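Residential Interior Safety Checklist with Comments
Molik House, Tidley
26 June 2019
By Hlongwane Inspection

Client: Stolska Property Management. File 171. Heated floor area 2,010 square feet, detached garage 600 square feet. Unit furnished, unoccupied at the time of the visit. Utilities on. Result codes are P (pass), R (repair), M (monitor), N (not inspected). Items carried over from the March visit are marked "carried."

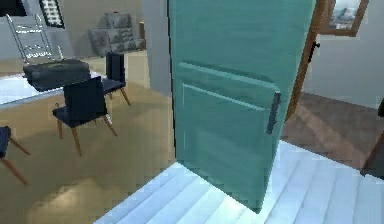
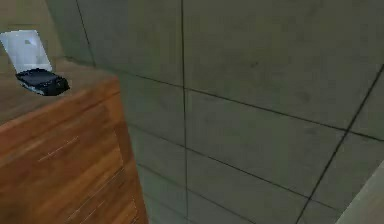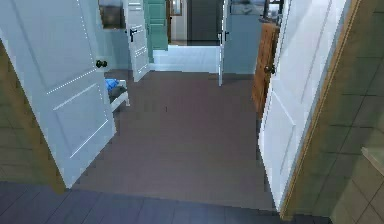 Interior views: door with lever handle (first), cabinet and small open case (second), doorway to hallway (third).

1. SMOKE AND CARBON MONOXIDE ALARMS

1.1 Smoke alarm present in each bedroom. P
1.2 Smoke alarm present outside sleeping area. P
1.3 Alarms interconnected. R, carried
Comment: Upper floor alarms sound together. The basement alarm sounds alone. Interconnect wire is capped at the basement box and was in the same state in March. Licensed electrician to reconnect and retest.
1.4 Carbon monoxide alarm on each level. R
Comment: Basement alarm is past the replacement date on its label. Replace the unit. A new battery does not close this item.
1.5 Test button response. P, except as noted in 1.3

2. EXITS

2.1 Main exit door opens from inside without a key. P
2.2 Rear exit door opens from inside without a key. R
Comment: Double-cylinder deadbolt, keyed on both sides. Replace with a thumb-turn model before the unit is occupied.
2.3 Bedroom windows open fully and stay open. M
Comment: Northeast bedroom window opens but drifts down slowly. Balance is weak. Still meets the opening requirement when held.
2.4 Window well clear, cover removable from inside. P
2.5 Door between house and utility room self-closes and latches. R
Comment: Closes but does not latch from a half-open position. Adjust the spring hinge first. If that has no effect, move the strike plate.

3. STAIRS AND RAILS

3.1 Handrail continuous for full flight, main stair. P
3.2 Handrail continuous for full flight, basement stair. R
Comment: Rail ends two treads above the basement slab. Extend, with return to wall at the bottom end.
3.3 Brackets tight. R
Comment: Center bracket on the main stair pulls away from the wall under hand load. The screw is in drywall only. Relocate to stud.
3.4 Baluster spacing. P
3.5 Treads free of loose covering. P
3.6 Light switch at top and bottom. P

4. ELECTRICAL

4.1 Panel accessible, working space clear. P
Comment: Shelving noted in March has been removed.
4.2 Panel directory complete. M
Comment: Legible, but three breakers are labeled only "spare" and two of those carry load. Trace and relabel.
4.3 Ground-fault protection, kitchen counters. P
4.4 Ground-fault protection, bathrooms. P
4.5 Ground-fault protection, garage. R
Comment: Receptacle beside the overhead door does not trip on the tester. Both other garage receptacles trip correctly. Suspect a separate feed.
4.6 Cover plates present and uncracked. R
Comment: One cracked plate in the laundry area, one missing behind the range.
4.7 Open junction boxes. R
Comment: Attic, near the bath fan duct. Install a blank cover.
4.8 Arc-fault test. N
Comment: Client asked that bedroom circuits stay on during the visit. Schedule with the electrical repairs.

5. WATER HEATER AND GAS

5.1 Relief valve discharge pipe present and directed down. P
5.2 Discharge pipe unthreaded at end. R, carried
Comment: Threaded end with a cap in place. Remove cap immediately. Cut and deburr pipe, or replace the final section. Property manager informed by phone from the site.
5.3 Vent connector secured at each joint. P
5.4 Draft at hood. P
5.5 Gas shutoff within reach of appliance. P
5.6 Flexible connector condition. M
Comment: Older type at the range, no leak detected at fittings. Replace when the range is next moved.
5.7 Hot water temperature at kitchen tap. R
Comment: Above the client's own limit for rental units. Lower the thermostat and recheck the following day.

6. KITCHEN, BATH AND LAUNDRY

6.1 Range anti-tip bracket engaged. R
Comment: Bracket is on the floor, but the rear leg does not enter it. Slide range back and confirm by tipping.
6.2 Fire extinguisher present, gauge in range. P
6.3 Bath fans discharge outdoors. R
Comment: Upper bath fan duct ends in the attic, short of the roof cap. Insulation next to the duct end is matted.
6.4 Dryer duct rigid metal, no screws projecting inside. P
6.5 Shutoff valves operate. M
Comment: Stiff valve at the upper bath toilet. Turned by hand with effort and did not weep afterward.

7. GARAGE

7.1 Overhead door reverses on contact. P
7.2 Photo sensors aligned, at correct height. R
Comment: Mounted too high. Lower both brackets.
7.3 Manual release cord present. P
7.4 Fuel storage. P

8. PRIORITY OF REPAIRS

Before occupancy: 1.3, 1.4, 2.2, 3.3, 4.5, 5.2, 5.7, 6.1.
Within the next maintenance cycle: 2.5, 3.2, 4.6, 4.7, 6.3, 7.2.
Recheck at next visit: 2.3, 4.2, 5.6, 6.5.

Reinspection covers R items only unless the client requests otherwise. Invoices for the electrical work should list the item numbers above. Areas behind fixed finishes were not opened.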